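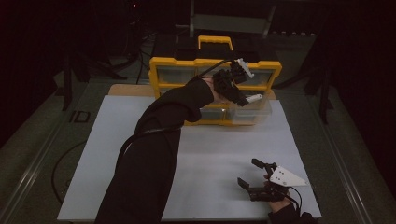 Guangming Deng wrote to us in August that the beans he had grown from our packets did better than anything he had bought in years, but that he would have liked to be told how far apart to plant different kinds before he tried to save seed from them. He asked whether the second year of the scheme would say more on the matter. It will, and the new growing notes are dealt with under Guidance for growers.

Print | E-mail

Hegde Valley Seed Library
Progress report to the Onico Fund, second period

Purpose of the grant

The Onico Fund awarded the grant so that the seed library could move from an informal exchange between allotment holders to a regular lending service open to all residents of the valley. Members take seed in spring, grow the crop, and return a portion of clean, dry seed in autumn. There is no charge and no penalty if a crop fails. The grant pays for a part-time co-ordinator, storage, printing and the hire of rooms.

Lending and returns

During the period 1,166 packets were lent. Peas, French beans, lettuce and tomatoes made up the greater part, as in the first period. Demand for squash was high, although we had advised members that squash is difficult to keep true in a small garden. Returns were uneven. Beans and peas came back in good quantity and mostly in good condition. Lettuce was poor, after a wet end to the summer in which many heads rotted before the seed had set. Onion seed, which needs two seasons, is not yet due.

We set ourselves the aim of having 23 varieties fully replaced from members' own crops by the end of the period. This aim was met for the beans and peas, and narrowly missed overall. The shortfall has been made up by purchase from Sakia Seeds within the agreed budget line, and no further funds are requested for it.
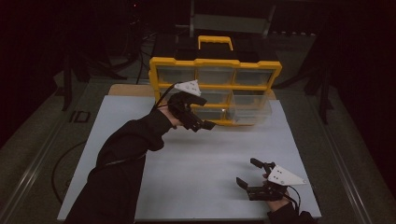

Storage remains the part of the work on which most of the co-ordinator's time is spent. Seed is held in the cool room at Vatico House in sealed jars, with the main stock kept apart from the packets made up for lending. The jars have served well, but they are awkward to take to outlying villages, and at the first two lending mornings the packets were carried in shoe boxes and had to be sorted again on arrival. A yellow-framed organiser with clear drawers and a carrying handle on top suits this side of the work far better, as each crop can be given its own drawer and a member can see at once whether a variety is still to be had. We propose to buy further cases from the equipment line in the coming period, and would be glad of the Fund's agreement to this small change of use.

Germination testing

All returned seed is tested before it is lent again. A sample is laid on damp paper, kept at room temperature and checked daily. Lots falling below our own standard are set aside for green manure or discarded. In this period 73 lots were tested. Most passed without difficulty. The failures were chiefly parsnip, which does not keep from one year to the next, and one lot of runner beans that had been dried too close to a stove.

The tests have shown that labelling is a more serious weakness than seed quality. Several lots arrived with no variety name, or with a name that could not be matched to our list. These were grown on by the co-ordinator where space allowed - the remainder could not be used. Envelopes with printed spaces for crop, variety and year of harvest are now given out with every packet lent.

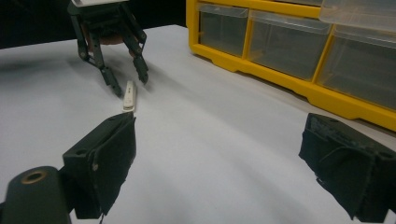
Reading time: 2 minutes

Guidance for growers

The first set of growing notes was written for people with some experience, and members told us that it assumed too much. The notes have been rewritten in plain language, one sheet to a crop, covering spacing, when to leave a plant to run to seed, how to judge that a pod is ready, and how to dry and clean the seed. Advice on keeping varieties apart is now given for every crop.

Evening talks were held on Tuesday through the autumn. Attendance was steady for the talks on beans and tomatoes and thin for the one on brassicas, which will be offered again earlier in the season.

Finance

Spending is in line with the budget, apart from printing, which is over owing to the new sheets and envelopes. Room hire is under by a similar sum. A full statement is attached separately.

Next period

The lending season will open in late winter with additional mornings in the upper valley. We shall limit squash to members able to pollinate by hand, and a short practical session will be arranged for them. A revised variety list will be sent to the Fund before lending begins.

Print | E-mail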